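Milleck open house, September

The old mill dormitory at Milleck opens its doors once a year, and I got there 20 minutes early, which put me in line behind a family with sandwiches. Vlasta Pešek took our group up to the bedrooms — seven of them, all reached by a staircase designed for goats.
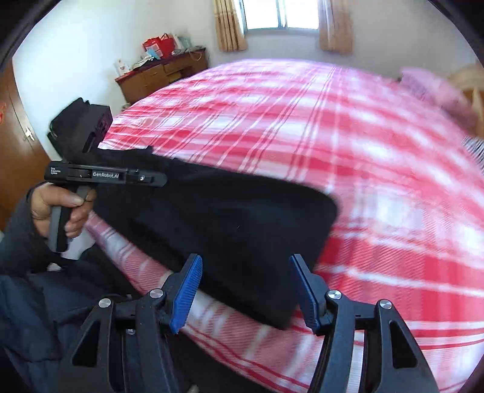
Red plaid is the house style, and Vlasta is strict about it. Sheets get pulled tight, clothes get folded on the bed before they go anywhere near a closet. I fold mine on a chair and leave them until spring, so I kept quiet. Coffee afterward was in the yard, two cups per visitor, strictly enforced.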